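Foire aux questions : les pictogrammes et tableaux de communication à la maison

Je reçois souvent les mêmes messages de parents, alors j'ai fini par tout regrouper ici. Je suis maman d'un garçon qui parle très peu, et je prépare les planches de Trerus depuis la cuisine, en général après 21 heures !

Il faut commencer avec combien de pictogrammes ?
Avec deux. Chez nous c'était « encore » et « fini », et on est restés là-dessus un bon moment. La planche complète en compte 174, mais ne l'imprimez pas d'un coup, vous allez vider vos cartouches et décourager tout le monde (je l'ai fait).

Mon enfant jette les cartes par terre, je fais quoi ?
Vous les ramassez et vous continuez à les utiliser vous-même, en parlant normalement. Owen les a jetées pendant tout un printemps. Si ça dure, essayez une planche d'une seule pièce -- moins de choses à lancer.

Est-ce que ça va l'empêcher de parler ?
C'est la question qui m'a le plus travaillée. Notre orthophoniste, Birthe Vestergaard, m'a rassurée dès le premier rendez-vous : montrer une image n'enlève pas l'envie de dire le mot. Parlez-en avec la vôtre, elle connaît votre enfant et moi pas.

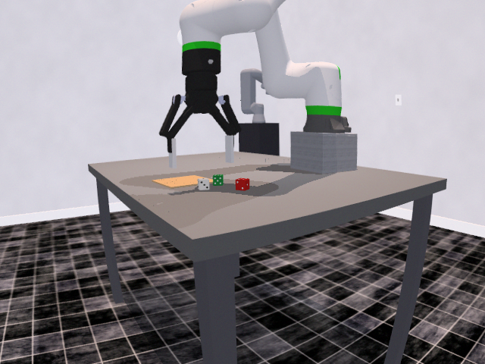 Faut-il plastifier les planches ?
Je plastifie celles qui sortent de la maison, avec des pochettes mates parce que les brillantes font des reflets sous les néons. Pour le frigo, le papier épais suffit.

L'école peut-elle utiliser les mêmes images ?
Oui, et demandez-le tôt, en juin si vous pouvez, avant que les classes soient faites. Je donne une copie du classeur à la maîtresse et une autre à la cantine -- on oublie toujours la cantine.

Et les grands-parents ?
Une petite planche à eux, avec le goûter, le parc, les toilettes et « j'ai mal ». Ma belle-mère râlait, maintenant elle me réclame des cartes.

Où trouver le classeur ?
Les fichiers se téléchargent gratuitement sur la page Trerus. La version imprimée fait 52 pages et se commande chez Plastberg. Je réponds aux mails le jeudi, soyez patients avec moi !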